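# Handicapping notes: reading a rating after a long layoff

Oct 24, 2021

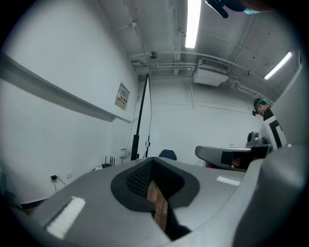

How much should a rating drop count when a horse comes back from a long break? Less than the raw number suggests, in my records. A mark that falls five pounds over three poor runs tells you something about current form. A mark that falls five pounds over one run and a long absence tells you mostly what the handicapper did with limited evidence.

I keep a spreadsheet of returning horses at Firkthorpe. It's a small track, right-handed, with a short run to the first turn in the sprints. The entry rule is simple: a horse goes in if it has been off the track for more than 60 days and is running in a handicap. I record the last winning mark, the current mark, the distance, the going and the finishing position. I stopped recording the weight of the rider's claim last season, which was a mistake, and I've put the column back.

The sheet now has 50 completed rows. That is a small sample and I wouldn't stake much on it.

## What the rows show

Returning horses dropped in distance have done worse than I expected. My working assumption was that a fresh horse would have enough speed for a shorter trip. Most of them got outpaced early and stayed on past tired rivals without threatening the winner. The finishing positions look respectable, but the margins do not.

Horses returning at the same distance as their last win are the more useful group. If the mark is at or below the last winning mark, I leave them in. If it's above, I want a reason, and "trained on" in a preview isn't one.

Sultana is a good case. She won off a mark five pounds higher than the one she had on her comeback, over the same trip, and she was drawn low. On paper there was little to argue with. She missed the break, raced wide around the turn and finished sixth. I marked the row as a valid run – a slow start is part of the horse's record – but I added a note, and I'd treat her next run as the real test.

Ustari went the other way. He was still above his last winning mark and I had him crossed out before the declarations were final. He made all the running on soft ground. Looking back at his earlier form, both of his previous wins had come when he got an easy lead, and in this race there was no other front runner. My sheet has no column for pace. It should.

## A disagreement about the cutoff

Tahsin Karunaratne, who has been doing the same kind of work on staying races for longer than I have, wrote to tell me the 60-day line is too blunt. His view is that a horse off for two months in summer has usually had a planned rest, while the same gap in winter is often down to weather or abandoned meetings. He splits his rows by season and doesn't compare them.

I think he's right about the cause and I'm less sure about the fix. Splitting my sheet would leave very few rows on each side. For now I've added a season code to each row and kept the single cutoff. I can filter later when there's more to filter.

He also uses the Wesitz speed figures, which I don't. I tried them for a while and found they were slow to adjust for track configuration when the rail was moved out. They may have improved. I still time the final section by hand from the replay, and I accept the error that comes with it.

## Changes to the sheet

- Season code added.
- Rider claim column restored.
- Pace column added, three values: lone leader, contested, unknown.
- Going now recorded from the official report after the last race, instead of the morning one.

The pace column will have to be filled in backwards for the old rows, which means watching the replays again. I've done the most recent ones. The older replays are missing the first part of the race in several cases, so those rows will go in as unknown.

I'll stop adding rows at the end of December and run the comparison again then, with claims taken off the weights before anything else is calculated.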